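Section 5: Covering and Clearing the Table

Okay, your Landura table is standing and the screen is up behind it, so we're on to the part I like best! Zanele Baloyi and I have done this more times than I can remember, and the felt still goes down better with two people.

1. Shake the green felt out well away from the table (it picks up every crumb).

2. Lay it flat and smooth it from the middle toward you. Leave the strip of blue showing along the back.

3. Open the folding screen behind the table. Go easy on the hinges, and keep your fingers out of the gaps between the panels.

Note: My felt came folded and had a crease in it for weeks. A heavy book overnight helped a lot.

Now for the clearing. Tables like this collect stuff, and mine is no better than anyone's.
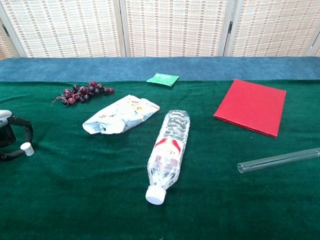

Fig. 5. Green felt down, screen up, table still to be cleared.

4. Take drinks off first. Check that the cap on any bottle is screwed on tight before you pick it up, especially one lying on its side.

5. Toss snack bags and little packets, and put loose caps in a dish so they don't roll away.

6. Folders go back on the shelf. Fruit goes in a bowl, real or fake!

Caution: Never drag things across the felt. Lift them straight up, or you'll pull the cloth along and be back at step 2.

Go over the whole cloth with a lint roller, then turn to Section 6 for the lamp.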